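From: Beverley Treloar
To: softtoy-makers list
Date: 24 March 2019
Subject: Re: Seams puckering on curved bodies

Hi all,

Replying to Leokadia's question from a few days back. Sorry for the wait, I wanted to get my notes in order before I wrote. I've left most of her message in so newer members can follow.

Leokadia Rutkowska wrote:
> I am working on a round-bodied animal, something like a seal,
> in short pile fabric. The pattern is my own. Every time I stuff
> it the back seam puckers, and on the last one the belly panel
> pulled over to one side so it won't sit straight. I have tried
> a longer stitch and I have tried pinning closer together. The
> fabric is from the Mabula roll that Delphine split with a few
> of us in January. Is it the fabric or is it me? I would also
> like to know how people are closing the stuffing gap, as mine
> always shows.

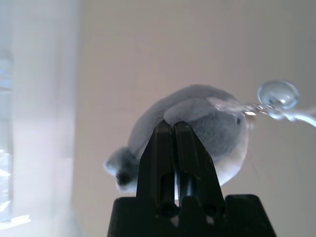
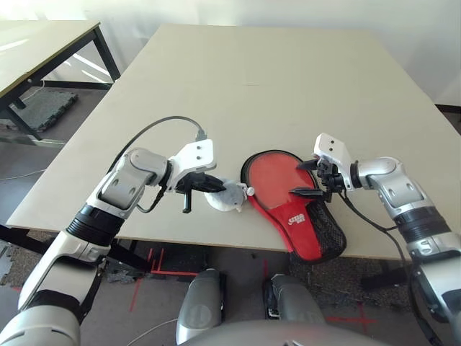 I don't think it's the fabric. I have sewn a fair amount from that same roll and it behaves well as long as you respect the stretch. Most short pile has more give one way than the other, and on a round body that matters more than it does on a flat or boxy one. When the body is rounded and bulbous, like the gray plush in the first picture, any crease across the middle catches the light and the eye goes straight to it. Some folding is normal in a soft toy and I wouldn't chase all of it. Puckers are a different thing. A fold moves when you squeeze the toy and a pucker stays where it is.

First check the grain. Lay all your pieces out on the back of the fabric with the greatest stretch running around the body, side to side, and the pile running from nose to tail. If the belly was cut with the stretch going the other way from the back, the two pieces will grow by different amounts when you stuff, and the belly will drift just as you describe. I did this myself on a walrus and ended up unpicking the whole thing.

Second, measure your seam lines. Measure along the stitching line and leave the cut edge alone, as the two are not the same length on a curve. The back and belly should match between notches. If you drew the pattern by eye there is a good chance they don't. I allow a difference of 2 mm over the full length of a side seam and ease that in. Anything over that I go back and redraw.

Third, pinning. You said you tried pinning closer. I would put the pins away and baste by hand. It adds time but short pile creeps under the presser foot, and pins let it creep between them. Hạnh Văn told this list last year that she bastes everything smaller than a loaf of bread, and I have come around to her view. A walking foot helps too if you have one. I use an Ollico one that was sold for quilting and it does the job.

On stitch length, going longer was the wrong direction, I'm afraid. A long stitch on a tight curve makes a row of short straight lines, and they show once the stuffing pushes on them. Try going down to 2 and slow right down on the curve. Clip the seam allowance after, only on the inward curves. On the outward ones trim it narrow and leave it. If you clip an outward curve in this stuff the allowance spreads and you can feel every snip through the fabric.

Now the gap. Where are you leaving it? If it's in the back seam, move it. I leave mine in the straightest part of the side seam, low down, or in the belly where there is nearly no curve. Stitch a few stitches past each end of the gap and backstitch, so it doesn't tear open while you're stuffing. Then close it with a ladder stitch in upholstery thread, and pull it up every 8 stitches or so, not every one. When it's closed take a pin and pick the pile out of the seam. Do that along all the other seams as well. It hides a lot.

Stuffing matters too. Pull the fiber apart before it goes in and fill the far end first, then the sides, then the middle. If you push one big lump into the middle, the outside is never smooth. I overfill by a little and leave it overnight before closing — it settles, and there is usually room for another handful in the morning.

A couple of other items while I'm writing.

Anastasia Konstantinidis has asked if anyone still has the Derkier pattern for the jointed bear, the old one with the separate footpads. She has the body pieces but lost the instruction sheet. Please write to her directly and not to the list.

Delphine Kapoor has part of the second roll left, the cream. She can post it or bring it to the Tulthorpe meeting. She would prefer to bring it as the postage has gone up.

Leokadia, if you trace your pattern pieces and scan them with a ruler next to them, I'm happy to look at the seam lengths. Mark the stretch direction on each one.

Beverley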